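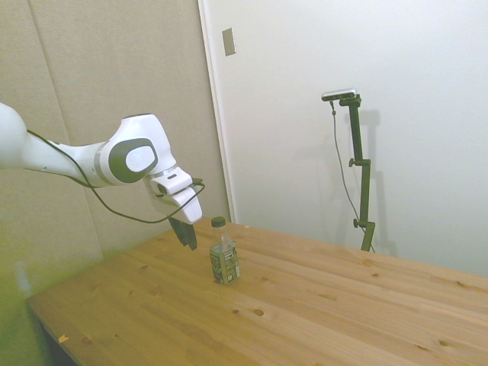 Rewiring at the Mogensen building, progress to end of February. Second floor is done apart from two rooms, panel swap is signed off, and the old fuse box is out. Ground floor outlets start next, beginning with the room with the light wooden table, which has to come away from the wall before we can pull cable behind it. Please ask staff to clear bottles and anything else off the tabletop first.

Home | Projects | Reports | Contact

Money. 600 feet of cable delivered by Rakar, 203 left on the reel. No overspend so far. Ganar's invoice for the breakers came in twice, Preben Damgaard is sorting that.

Outlets. 40 planned, 21 in and tested. Three failed first test, loose neutral, fixed same day.

Problems. Stairwell lights still tripping when the boiler kicks in. Think its a shared neutral from the old job, need to open the ceiling to be sure. Not in the original quote. Heiðrún Frandsen has the price, needs a yes or no from you before we go furhter.

Power off: 7 am to noon while we do the kitchen circuit. Mastton tenants upstairs have been told.

Next report when the ground floor is closed up. Permit copy to follow seperately.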